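Work tables, joined boards and the marks that stay

Feb 3, 2026

The bench maker at Cernska builds plain work tables for rented rooms and small shops. The firm has one room in Grenduvness, and its output is modest: 24 tables last year, most of them in a pale cream finish. We spoke about tops, joints and cleaning.

The first question was why so many of the tops are made from two boards. "Doorways," the maker said. "A full-length top will not go up a narrow stair. A large board and a small one will, and the customer can replace the small one alone."

The joint is placed near one end, away from the main working area. Cernska allows a height difference of up to 2 mm between boards at delivery. Sideways alignment is left to the person who assembles the table. "People tighten one side fully and then do the other, and the boards end up a little out of line. Start all the screws, push the boards together, then tighten. It takes 20 minutes if the floor is level."

On finish, the maker prefers matte to gloss. Gloss reflects ceiling lights, and fine scratches show in it from across a room. Matte has its own fault – it holds smudges. The Caron coating that Cernska used until December was harder but yellowed near windows. The present one, from Fola, keeps its color and marks more easily.

"I get calls about scuffs in the first month. I ask what was dragged across the top, and there is always something."
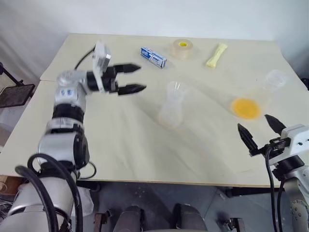
Cleaning advice is short. Use a damp cloth and a drop of dish soap, then a dry cloth. Scouring pads leave shiny patches in a matte surface, and those cannot be wiped out. Deeper scuffs can be reduced with 300 grit paper and a new coat, but the whole board has to be done or the repair will show.

The maker also asks customers to clear small items off the top before wiping. "They wipe between things and leave rings. Lift everything, clean, put it back."

A wider small board is being tried this year. It uses the same screws and will fit tables already sold.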